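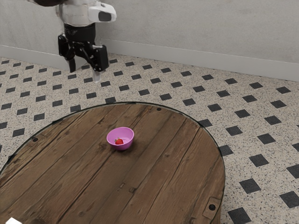
Page last changed: March 2024

Duvis Tabletop Manipulation Workstation
Demonstrations and open day information

The Duvis workstation is a complete bench system for teaching and testing robotic pick-and-place work. It is supplied by Jesgate and may be seen in operation at the Gridadham demonstration room, both by appointment and at the open day held each August. This page describes the equipment, the demonstration program, and the arrangements for groups.

What the system includes

Each workstation is delivered with one arm, one two-finger gripper, a control cabinet, an operator screen, and a license for the Kwok simulation package. The arm and the simulated arm are driven from the same operator screen, and a task prepared in Kwok is saved in the same file format that the control cabinet reads. Teaching departments generally ask for additional Kwok seats so that students can prepare work away from the bench. These are ordered separately.

The demonstration begins in simulation. Visitors first see a rendered room with a round wooden table, and on it a pink bowl holding a single strawberry. The arm is white, with a black wrist and gripper, and it starts with its fingers open and clear of the table. The operator then explains how the task is set up before any motion is run.

The strawberry task is used at Gridadham for most first visits. It raises several matters that purchasers ask about: how the arm approaches an object that sits inside another object, how far the fingers should open before they pass the rim of a bowl, and how much closing force should be set for soft fruit. Visitors may ask for the starting position of the arm to be changed, and the operator will rerun the task from the new position.

Scenes in Kwok

Kwok is supplied with 20 prepared scenes. Tables, floors, walls, and lighting may be changed in each of them, and objects may be added from the library or brought in from the user's own files. Surface patterns deserve some attention. A plain gray wall gives a vision program very little to work with, while a speckled tile floor with black diamond insets gives it a great deal, and a program that has been prepared against one background should be checked against others before it is relied upon. The demonstration scene contains both, and the operator can exchange either one during the session on request.

Shadows are calculated for all objects in the scene. They may be switched off to shorten rendering time on older computers.

Demonstration sessions

A standard session lasts 100 minutes and is divided into two parts. The first part takes place at the operator screen and covers scene preparation, arm motion, and gripper settings. The second part takes place at the bench, where the operator runs a task on the physical workstation and visitors may then enter commands under supervision. A short period is kept at the end for questions about installation, service, and training.

Sessions are held on weekdays. Groups are asked to apply in writing at least 2 weeks before the preferred date and to state the following:

Name of the institution or firm
Number of visitors
Whether the visit is for teaching, research, or production purposes
Any objects or parts the group wishes to bring
Access requirements

Parts brought by visitors are examined before they are placed on the bench. Glass, liquids in open containers, and items with exposed blades are not accepted. Where a suitable model file is sent with the application, the part will be loaded into Kwok ahead of the visit and shown in simulation first.

Open day

The August open day requires no appointment for individuals. Demonstrations run in turn throughout the day, and each is limited to the number of persons who can stand safely behind the floor line. Tickets for individual demonstrations are given out at the reception desk on arrival. School groups should still apply in advance so that a place can be held for them.

More than 43 institutions have sent staff or students to Gridadham since the demonstration room opened. A summary of questions raised at past open days, with replies from the Jesgate applications department, is available in print at the reception desk.

Safety rules for visitors

Visitors remain behind the floor line whenever the bench arm is powered. Long hair is to be tied back and loose sleeves secured before the supervised part of the session. Visitors under 16 may attend but may not enter commands at the bench; they are welcome to use the operator screen in simulation. The emergency stop is pointed out at the start of each session, and any person present may press it.

Photography is permitted in the demonstration room. Recordings of the operator screen should be cleared with the operator beforehand, as other customers' files may be open.

Purchase and trial use

Quotations are prepared by Jesgate after a demonstration or on receipt of a completed site form. The site form asks for bench dimensions, floor loading, power supply, and the intended tasks. Delivery, leveling, and first start-up are included in the quotation. Operator training is priced by the day and may be held at Gridadham or at the customer's site.

A trial license for Kwok can be issued to any institution that has attended a session. The trial contains the strawberry and bowl scene in the form shown to visitors, together with the operator's notes for that task. Scenes saved under a trial license remain usable after a full license is purchased.

Related documents

Duvis workstation data sheet
Site form
Group visit application
Kwok license terms
Directions to Gridadham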